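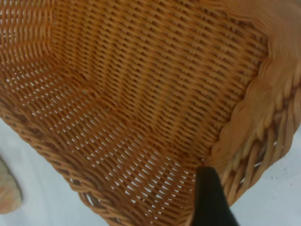 Gaps, stakes and borders: Parvaneh Mohammadi on why baskets fail at the corners

Parvaneh Mohammadi repairs woven household baskets from a ground-floor workshop in Grestedton. Most of what comes in is cane or something sold as cane: bread baskets, shelf baskets, trays with sides. She trained as a chair caner in Hestton and moved to baskets when the chair work thinned out. We spoke in September, over a bench covered in soaking trays and offcuts.

I asked first about the weave itself. In a plain rectangular basket, strands run over and under upright stakes, and the rows pack down into parallel ridges. "The ridges are what people look at," Mohammadi said. "I look at the gaps. If the slits are even, the tension was even. If they open up in one part of the base, I want to know whether it was made that way or whether something heavy sat there for years."

A more open patch in the floor is common and does not by itself call for repair. She sets the basket on a white surface under a lamp and looks straight down into it. The gaps show up bright and any irregular spacing can be read quickly. On a dark bench the same base looks solid.

The floor and the walls are treated as separate jobs. In many rectangular baskets the rows of the floor lie in a different direction from those of the sides, and there is a visible line where one texture stops and the other starts. "That line takes the load when you lift it full. I press along it with my thumb before I quote a price."

Corners come next. Her view is that a soft, rounded corner lasts longer than a tight one, as the strand is bent over a wider curve and the outer fibers are less strained. Dust also collects there. She cleans corners with a dry paintbrush, then a damp one, and leaves the basket upside down on a rack overnight. Detergent is avoided. "It stays in the joint and you can't rinse it out without soaking the whole piece."

Borders are the slow part of the work. A braided rim uses thicker material than the walls, and a break in one strand tends to loosen its neighbors. Mohammadi cuts back to sound cane on both sides of the break and lets in a new length, with each end tucked under at least 2 crossings. The longest border she has replaced measured 94 inches, on a log basket brought in by a hotel in Skorkton. It took her over 60 hours, including one false start with cane that was too brittle.

Color matching is approximate. New cane is pale next to an old honey-colored piece, and she does not stain it unless asked. Marlene Tremblay, who runs the Gill housewares shop and sends most of the trade work to Grestedton, prefers it left alone. "Customers ask me if it will blend in," Tremblay said by phone. "I tell them to give it a few summers on the shelf."

On storage, Mohammadi keeps to short advice. Do not stack a heavy basket inside a light one. Do not carry a full basket by the rim on one side only. Keep it off radiators - dry heat makes the strands snap at the overlaps, where they are already bent.

She turns down baskets with woodworm, and anything where the stakes have rotted at the base. For the rest, small repairs take her 2 weeks, and she asks that they be brought in empty.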